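Unit 4: Display Basics for Small Stalls and Counters
Course notes, Retail and Food Service, Year 1

These notes go with the April sessions. Read them before the practical. The reading list is on the department page, and the measuring exercise at the end has to be handed in.

4.1 What a stall has to do

A small stall has very little time to explain itself. People pass at walking pace and most of them are on their way to something else. In that time they need to work out what is sold, whether it is open, and what it is likely to cost. If one of those is missing, many will walk on, even if they would have bought.

Students often start with decoration. Start with the three pieces of information instead and write them down in plain words. For a soup stall they might be "hot soup", "serving now" and the price of a medium cup. Everything else on the stall can be judged by whether it helps someone find those or gets in the way.

4.2 Reading distance

Letters that look large on a desk look small from across a hall. A common fault in first-year work is a sign made at arm's length and never checked from further off. Put your sign up, walk to where a customer would first see it, and read it out loud. If you slow down over any word, the letters are too small, too close together or too thin.

Short words survive distance better than long ones. Capitals are not always easier to read than small letters, as many people recognise a word partly by its outline. Playful lettering is fine for one or two words and tiring for a full menu. Keep the price list in a plain face.

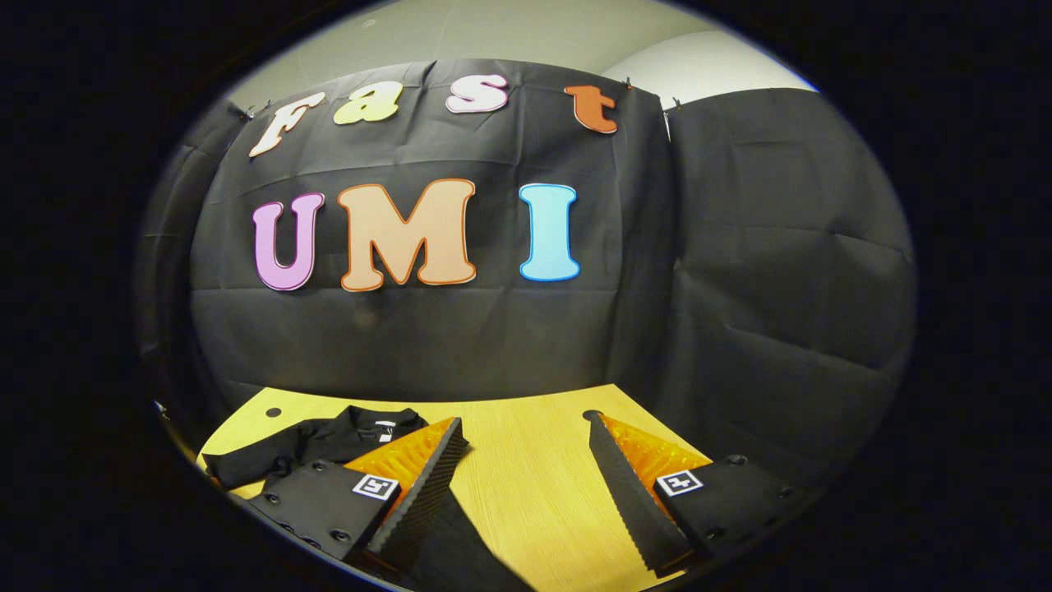 The name of the business matters less than most owners think. In the Vernetti case study (handout 3) the stall had its name in the largest lettering and the word "coffee" in the smallest. When the two were swapped over, takings in the first fortnight rose by 11 per cent. The weather was also better in that fortnight, so treat the figure with care. The owner kept the change all the same and later had the van painted to match.

4.3 Contrast and background

Contrast is the difference in lightness between the letter and whatever is behind it. Colour difference on its own is weak. Red on green looks strong close up and can disappear in poor light, and some customers will not be able to tell the two apart at any distance. To test a design, take a photograph of it and turn the photograph to black and white. If the words are still clear, the contrast will do.

A busy background does as much harm as a poor choice of colour. Shelving, brickwork, other people's signs and customers' coats all compete with the lettering. The usual answer is a plain sheet of something behind the stall. Choices in common use are:

Painted board. Flat and hard-wearing, but heavy, and needs a vehicle.
Paper roll. Cheap and smooth. Marks easily and does not like damp.
Cloth. Folds small and can be washed. Shows creases.
Printed banner. Neat, but fixed once printed, and some finishes shine under lamps.

Check the fire rules of the venue before you buy any of these. Many indoor halls ask for a label or certificate showing that fabric has been treated, and an organiser can refuse to let you set up without one.

4.4 Enclosing a space

A backdrop behind the counter hides what is behind it and does nothing about the sides. In an open hall the customer can still see the next stall, the fire door and the stacked chairs. Adding one or two side panels turns the pitch into a small room with an open front, and people tend to look into it. It also costs you some space and some light, so measure before you commit. 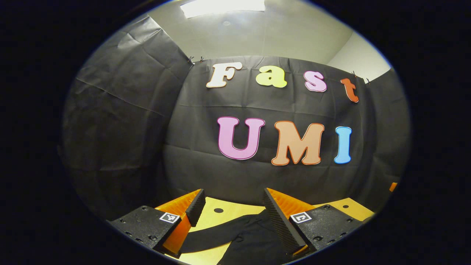 Side panels need fixing at the top before anything else is done to them. A panel tied only at its outer edge will swing inwards and drag on the stock. Start at the corner where two panels meet, then work outwards, and leave the bottom until last. Tape is quick but lets go in a warm hall, and pins leave holes in hired cloth. A small metal binder clip where the side piece meets the back one holds fabric well and comes off without a mark. Creases are a separate problem. Long diagonal folds like the ones on the left-hand panel catch the light along the top, and dark material does not hide them. Steam the cloth the day before, or hang it overnight with a weight along the bottom hem. Roll it for transport if you have the room.

4.5 Light

Most halls are lit from the ceiling, evenly and from straight above. That is good for safety and dull for food. Bread looks grey under it and sauces look flat. If the organiser allows it, bring a lamp of your own and place it to the front and slightly to one side. A lamp behind the food throws the front of it into shadow, and a lamp at eye level dazzles the person you are trying to serve.

Dark surroundings make the lit area look brighter but they also soak up light. A stall with black sides will need a stronger lamp than the same stall with pale sides. Pale sides show dirt sooner. Choose according to what you sell: fried food and bakery goods tend to look well against dark, salads and cold drinks against pale.

Warm-coloured lamps suit meat, bread and cheese. Cooler lamps suit fish and anything on ice. Do not mix the two on one counter.

4.6 The counter

Keep the till and the price list at the same end. If they are apart, customers queue at one and then have to move to the other, and the line gets tangled. Rovberg, the second case study, ran a single counter 207 cm long with the menu on the left and the till on the right. At busy times customers ordered, walked across the people waiting, paid, and walked back to collect. The fix was to move the menu. No new equipment was bought.

Leave a clear patch of counter for the customer's bag or purse. It looks like wasted space on a plan. In use it speeds up payment, and it stops people resting things on the food display.

Anything small and expensive goes on your side of the counter. Anything the customer can help themselves to, such as napkins and sugar, goes well past the till so that it does not hold up the queue.

4.7 Costs

Case study three, Prasertsri, is included for its budget sheet. The whole display, including cloth, clips, one lamp and lettering, came to £51 because the frame was already owned. Look at how the sheet separates items bought once from items replaced every season. Your own budget should be set out the same way. Receipts are not needed for the exercise but a source for each price is.

Drodier is the counter-example. It spent heavily on a printed banner, changed its menu, and could not use the banner again. Read the last page of that handout for the owner's list of what they would do differently.

4.8 Exercise

Visit one stall or small counter. Ask before you measure anything. Record:

The distance at which you could first read the main word.
The height of the largest and smallest letters.
What stands behind and beside the counter.
Where the light comes from.
Where the menu, the till and the collection point are.

Write 2 pages at most, with a sketch plan. Plans may be drawn by hand but must show measurements. Bring the draft to the practical, where it will be swapped with another student's for comments before the final version goes in.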